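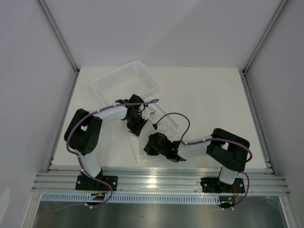 Start with the cutlery, before the title slide if the room is slow to settle. Ask who has ever opened a picnic bag and found the forks loose at the bottom, under the fruit. Most hands go up. Then say that this talk is about packing tableware so it arrives clean and can be handed out quickly. Two baskets do most of the work, a large white plastic one and a smaller, narrower one with holes in the base. Leave the pair up while people find seats. Don't name suppliers yet, that comes later.

**Who I am (keep short)**

Darnell Kincaid. I run outdoor meals for Cundmont, mostly lunches for groups who walk to the site. I have no training in this. I packed badly for a long time and then started writing down what went wrong.

**Part 1 - What goes wrong**

- Cutlery travels loose and picks up crumbs and sand.
- Napkins get packed last, on top, and blow away first.
- One big container holds everything, so you have to unpack it all to find one spoon.

Tell the Aasen lunch story here. We had 61 people and one deep box. The plates were on top of the cutlery, and the cutlery was on top of the napkins. The line went back to the parking lot. The food was fine and all anyone remembers is the wait. Two minutes, no more. Last time I ran over on this story and had to skip the drying section.

**Part 2 - Baskets**

Main point: a basket with holes beats a solid box for anything that gets washed. You can rinse things in it, let them drain, and carry them in the same basket.

Big basket takes plates and cups. Small one takes cutlery only. If somebody asks about lids, say a clean dish towel tied over the top has been enough for me. I tried the Mundden lidded kind in June and the inside stayed damp overnight.

Size: people always want a number. Measure your longest utensil first, handle included, and buy the small basket to suit that. A serving spoon that sticks out will catch on everything in the car.

Pass the sample basket around at this point. Get it back before Part 3. It went missing for half the talk in June.

**Part 3 - Rolling or laying flat**

There are two ways to pack a set with its napkin.

1. Roll it. Lay the napkin out, put the utensils on it side by side, fold the bottom up over the handles, roll from one side.
2. Lay it flat. Napkins in one stack, utensils in the tray, and people help themselves.

Rolling takes longer at home and saves time on site. Flat is the other way round. For a family of four I wouldn't bother rolling. For a big group I always do.

Do the roll live, slowly, then a second time at normal speed. Stand on the left of the table so the back rows can see my hands. Things to say while doing it:

- Keep the utensils parallel. If they cross, the roll bulges and won't stack.
- Heads all at the same end.
- Fold before you roll. Without the fold the handles slide out.
- Snug is enough. A very tight roll tears thin paper napkins when people pull it open.

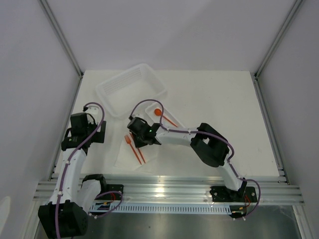 Go on to color. I like bright cutlery for outdoor meals, and orange is the best I've used. You can spot a dropped fork in grass from standing height. White or clear plastic gets left behind, and then somebody steps on it. It also makes the final check easier, as you can look into a pale basket and see straight away if a spoon is still in there.

The set I use now is from Uvero. Say clearly that they don't pay me. Their handles are on the thin side - fine for salad, not great for anything you have to cut.

**Part 4 - Going home**

This gets the least attention and causes the most trouble.

- Bring one bag for dirty cutlery. Only cutlery goes in it.
- Used napkins go in the trash at the site. They stick to everything in the car.
- Wash the same night, in the small basket, and leave it to drain by the sink.
- Put nothing away damp.

If I have more than 3 minutes left, add the part about counting sets back in. If not, go straight to questions.

**Questions I usually get**

*Cloth or paper?* Cloth if you know everyone coming. Paper for strangers.

*What if there are 100 people?* Same method, more small baskets. Put them at both ends of the table so you get two lines.

*Do knives go in the roll?* Only table knives. Sharp ones travel separately with the cook.

**Before leaving**

Collect the sample basket and the demo napkins. Handouts go by the door. The room at Cundmont is booked again right after us on 22nd August, so be packed up by the end of questions and talk to people in the hallway.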